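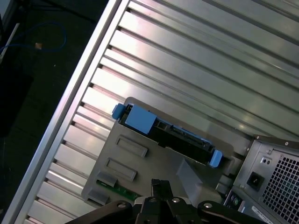

The gripper below a tray holding a hard drive carrier, with the back of a computer tower to the right.

Dymphna Cullinane pours the tea before she'll talk about software, and then it's hard to stop her (I didn't want to!). She looks after the motion planner at Prelside, and for most of the spring she has been teaching it to handle drive carriers.

"The arm was never my headache," she says. "It goes where you send it. What kept me up was the planner picking a lovely short path that swung the wrist right through a bracket, because our map of the bench was 2 millimeters off."

Her fix was to let the planner doubt itself. It now replans up to 20 times a second as it closes in, and slows down when the wrist camera and the map disagree. Glare off bare metal still fools it, she admits, and she has a folder of 481 bad depth readings that she talks about almost fondly.

Her colleague Nuria Bermúdez wrote the replay tool, which lets them step through any failed grasp.

"I'd be lost without it," Cullinane says. "Before Nuria, I was reading log files at midnight with a ruler held up to the screen."

The next release, due in June, adds a second carrier type.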